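Digital Marketing, Session 2: social reach and what to do with it
Apr 25, 2022
Notes: Urmas Koppel

Sorry for the shorthand, written up straight after class. Slides go up later.

Recap
Reach = how many different accounts saw the post. Impressions = how many times it was shown. One person seeing it four times is four impressions, one reach. People mixed these up in the homework again, please check before handing in.

Engagement rate: likes + comments + shares + saves, divided by reach. Some textbooks divide by followers. Either is fine but say which one you used and stick to it thoughout.

Worked case: Rota
Small kitchenware shop, one shop account, one person posting. Reach on the launch post 342, engagements 30. So 30 / 342 = 8.8%. Looks great next to big accounts, but small accounts nearly always look great. Compare Rota with Rota last November, not with a supermarket.

Hourani did the opposite. Paid for reach, got plenty, hardly any comments. Question from the back: is that a failure? Depends on the goal. If they wanted people to know the name, fine. If they wanted orders, no.

Post formats
Single picture, carousel, short video, story. Carousel: first picture has to earn the swipe. Plain backgrounds do well on small screens, clutter doesn't. Same set of things from two distances is an easy carousel, cheap too. 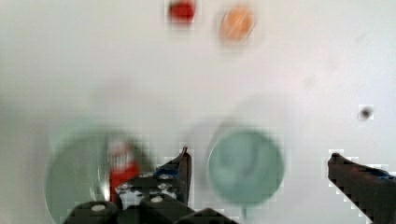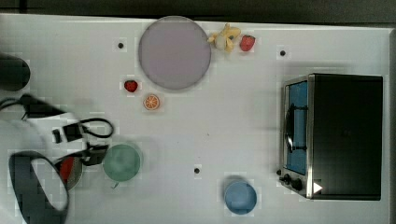
Fig. 2. White tabletop in both, nearer view first, then from above.

Text on pictures: keep it short, many people read on a phone with the brightness down. Alt text always. Not a place for hashtags!!

Timing
Don't trust "best time to post" charts. Look at your own account, when are your followers online, try two slots for a few weeks and change nothing else. Lukora moved from mornings to evenings AND changed to video in the same week, so no idea which one helped.

Replies
Comments in the first hour matter most. Answer questions in public where you can, take complaints to messages only when there's an order number or address involved. Never delete a complaint unless it's abusive. Skultov case (reading pack) - they deleted, screenshots went round, took the whole weekend to calm down.

Terms to know
Organic, paid, boosted, click-through rate, conversion, dark post, user-generated content. Definitions in the glossary, learn them in your own words.

For next time
Pick one account you follow, shop or charity, not a celebrity. Last 2 weeks of posts. Note format, time, likes, comments. Bring it as a table, printed or on laptop. Work out which format did best and be ready to argue why it might be wrong.

Reading: chapter on audiences, skip the bit on blog networks, its out of date.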